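4. Running the hand-held gripper station on open days

Use this section when visitors are in the Brarkby demo room. For a normal work shift, see section 2.

Before the doors open

1. Charge both grippers and the screen unit the evening before.
2. Put the open box on the round table with its lid up.
3. Wipe the square markers on both grippers with a dry cloth. Do not use cleaner on them.
4. Check that the finger pads are seated.

CAUTION: Power cables run across the floor. Point them out to each group before anyone walks up to the table.

During the demonstration

5. Stand facing the table with one gripper in each hand. Keep the fingers open and the markers uncovered as you reach for the red-handled item in the box. 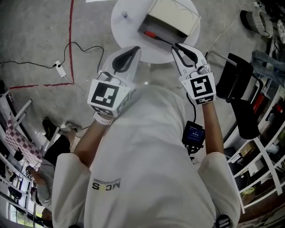
6. Close the fingers slowly, lift the item clear of the box and hold it still while you count to four.
7. Put it back in the box and open the fingers before you step away.
8. Let a visitor try. Hand over one gripper first, then the other.

NOTE: Groups are limited to 14 people. A full turn at the table takes nearly 16 minutes with questions.

CAUTION: Keep fingers and sleeves out of the gripper while it is closing.

After the last group

9. Close the lid, switch off both grippers and sign the Arer log sheet. Report worn pads to Marichka Dovhaniuk.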